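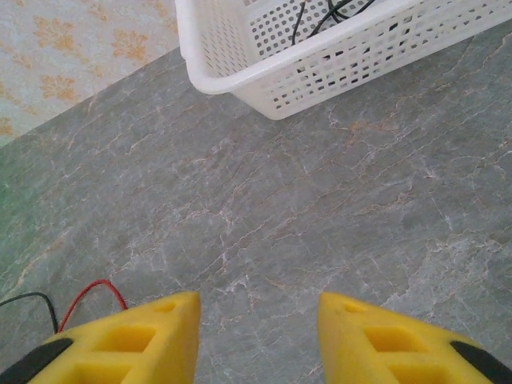 Ticket 161 — gripper opens by itself during approach
Site: Statindale bench
Opened: May 26, 2025
Status: open (was closed, reopened by me)

Problem
On the way to a pick, the fingers sometimes open wider than commanded. The log shows no new command at that moment. It happened on 2 of 8 runs this morning, same script, same start pose.

Vendor reply (Trarnard support)
"Known issue with calibration. Please rerun homing and update the firmware."

Did both. Next run was clean, so the ticket got closed. I don't count one clean run as a fix when most runs were clean before it.

What I checked
Homing: repeats fine, same value every time.
Supply voltage at the bench: steady while the arm is still. Not measured while it moves.
Figueiredo driver board: swapped for the spare. Fault came back.
Vallitz control script: replayed with the arm parked. No fault.

What I think
The red and black wires run outside the left finger with slack in them. If they get tugged when the wrist turns, a poor contact could reset the motor driver, and it may open on restart. That would fit a fault that only shows up in motion. It's a guess — I haven't caught it on a meter yet.

Trarnard says the wiring is "within spec." They have not said which spec. I asked twice.

Next
Log voltage at the gripper end through a full set of runs. Tie the wires down, repeat, compare. Until then hands stay clear while the arm is powered, and please don't close this again on a firmware update.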